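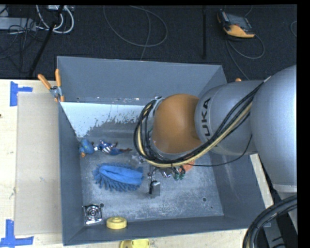
How many examples does a robot arm need before it can pick mixed objects out of a bin by itself?
It depends on how varied the objects are. For the bin-picking work announced in this release, the first target is 1,000 recorded attempts, with failed grasps kept alongside the good ones.

Tonamik starts second round of grasp recording

Tonamik has begun a second round of recording for Hala, its learning system for picking household and workshop items from open bins. The work began in August and is being carried out with Enley, which supplies the objects and checks the labels.

The first round used boxed goods and rigid parts. This round moves to things that are harder to hold, such as microfibre cleaning items, crumpled translucent material and small toys and figurines. They share a metal-floored bin with hard items, and a KUKA arm reaches in among them.

Each attempt is stored with the arm's joint positions, the view from a fixed camera and a label for the result. The labels cover a clean lift, a slip, a double pick and a miss. An operator can stop an attempt at any point, and stopped attempts are labelled separately - they are left out of training but kept for review.

"Soft things change shape every time you put them back, so you can't record one good grasp and copy it," said Naledi Lekota, who leads data collection for Hala. "We rearrange the bin by hand between attempts and write down what was swapped. It's slow, but the last model was poor on fabric and we know why."

The object list for this round has 22 entries. Enley will hold back two of them so the trained model can be tested on items it has not met before. The test will be run on a separate bench, with the same bin size and different lighting.

Shojaei, the storage format used for the recordings, has been updated to note where objects lie partly under one another. Older recordings will be converted before the two sets are combined.

Tonamik will publish the labelling guide first and the recordings once Enley's checks are complete. Research groups wanting early access to the guide can apply through the Hala project page.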